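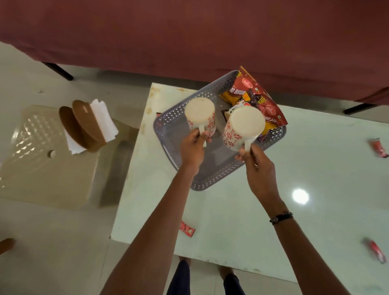 Two milky teas and a packet of sev.

My aunt decided to sell the house in Gostley the same week I got fired from the ferry office, so really it was my own fault for picking up the phone. I had no excuse. She knew I had no excuse. By noon I was on the bus with a toothbrush and my good boots.

I should explain about the letters. My uncle Domínguez (everybody called him by his last name, even my aunt, even the priest at their wedding) wrote to a woman in Lasatgate every week for most of his life. My aunt knew. She used to buy the stamps! When he died she found the other half of it, the letters coming back, packed into the attic in shoe boxes, and she wanted them out before the buyers came through.

"Burn them or read them," she said, "but don't tell me which."

So I made us tea and went up the ladder and, well, I read them. Of course I read them. You would have too.

They were about chess. That was the whole thing. One move a letter, then a page or so about the weather and her knees and whatever the council was doing to the harbor wall. Chenxi Ren, she signed herself, always both names, like she was worried he'd mix her up with some other Chenxi in Lasatgate. She numbered every letter in the top corner. The last one was 2,712, dated 1 October 2019, and it said, "Knight to f5. I think you have been careless, old friend, but take your time."

He never answered it. He was already in the hospital at Kilside by then.
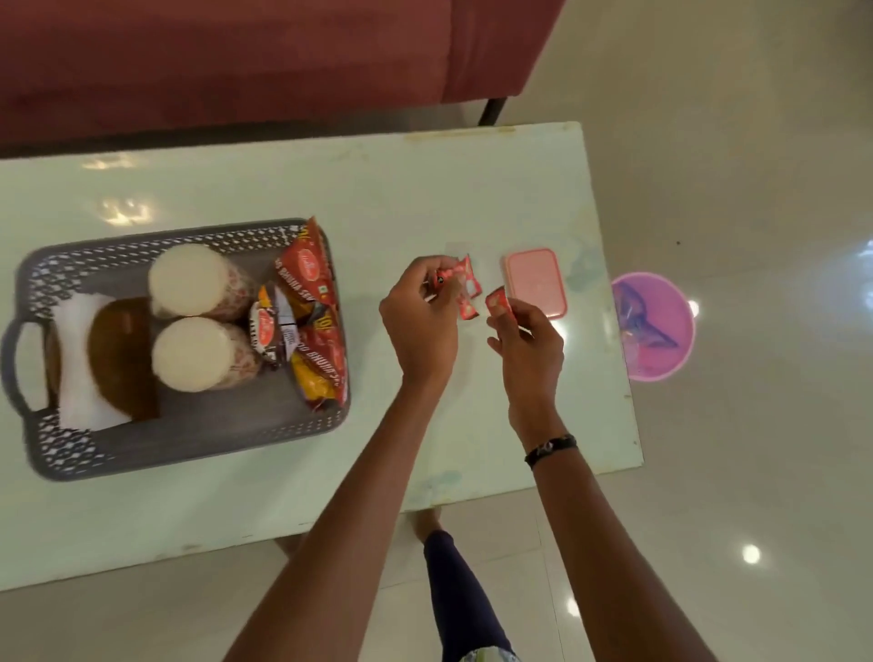 I came down the ladder with dust in my hair and that one letter in my back pocket. My aunt looked at me for a while.

"Did he love her?" she asked, after telling me not to tell her.

"I think he was losing to her," I said.

She laughed so hard she had to put her hand on the wall. Then she cried a little, and then she wanted to know where his set was, the one with the chipped bishop. We found it under the stairs behind the paint cans. It took us until dark to lay out the position from the letters, going back and forth, me reading, her moving — she knew the game far better than I did, it seems she'd been watching over his shoulder all along.

She studied the board. She picked up his queen, put it down, picked it up again.

"Careless," she said. "He was always careless on that side. Get me a stamp."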